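Arnlow night classes return in January with 55 places

Local News

Anyone who has been meaning to learn bookkeeping, brush up on their Spanish or finally find out how to hang a door properly will be glad to hear that the evening classes at the Pringle building in Arnlow are coming back this January, after a long autumn when the doors stayed shut in the evenings and a good many of us missed them more than we expected.

There are 55 places to begin with, spread over the bookkeeping, Spanish, home repair and sewing courses. Sign-up opens at 9 a.m. on Thursday at the front desk, and people coming in from Nulska and Warkunach are as welcome as those who live around the corner. The old rule that kept the first week for Arnlow addresses has been dropped, and we can't say we're sorry to see it go.

Each course runs for 3 months, one evening a week, and the fee can be paid all at once or month by month. The sewing class has moved upstairs, where the light is better – bring your own scissors if you have a pair you like. The Spanish group will pick up at chapter four of the old textbook, though beginners can join a separate table and take things at a gentler pace.

Parking behind the building is free after 5 p.m., and the number 3 bus from Nulska will stop outside on class nights.
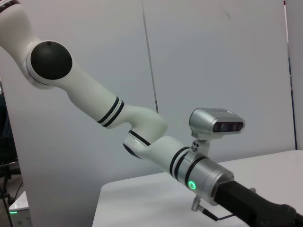 A white robot arm with black joint covers.

The coffee counter will be open during the break, with the cinnamon rolls that so many readers have written in to ask about. If a course fills up, leave your name at the desk all the same – a second round is planned for spring, and those on the waiting list will get the first call.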